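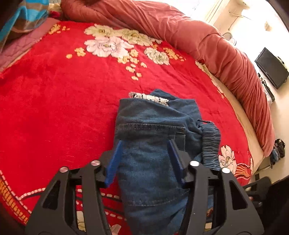
What is the best way to fold jeans that have a gathered or elastic waist?

Fold them lengthwise first, one leg over the other, smooth the waist flat with your palm, and then fold from the hem up in thirds. Elastic sections will spring back a little. Leave them alone once the pile is stacked.

Courses > Household Skills > Unit 6 > Folding and Sorting

Ronville Adult Learning
HS 918, Unit 6 handout: Denim

Read before class. Bring one pair of jeans and one item of your choice.

1. Work surface
A bed is fine for folding. A plush blanket like the red flowered one grips denim, so legs stay where you put them, but it also sheds lint. Shake each piece before it goes on the pile. On a smooth bedspread, work closer to the edge.

2. Jeans that arrive in a bundle
Do not fold over a bunch. Pick up the waistband, let the legs drop, and give one firm shake. Check pockets. Run a thumb along the double stitching so the seam lies flat.

3. Trim and gathers
Lace at a waistband goes to the inside of the fold. Jeans with ruched or elasticated denim should not be at the bottom of a stack, where the puckers get pressed into hard creases. Do not iron the gathers.

4. Where to put them
Shelf: fold in thirds, folded edge facing out.
Drawer: fold in thirds, then once more, and stand upright.
Suitcase: roll from the waist. We cover this in November with the packing unit.

5. Practice
Fold the same pair three ways. Write down which fold fits your own shelf or drawer. Hand in the sheet at the start of the next class. Late sheets go in the tray outside Room 1501.

Handout revised March 24, 2019

Comments

Lapiņa
Does the drawer fold work for kids' sizes? Mine fall over.

Flumance
Skip the last fold on small sizes, and use a divider if the drawer is wide.

Satano
Section 4 says roll from the waist but my notes from class say from the hem. Which one is on the sheet?

Search this course
Enter keyword Go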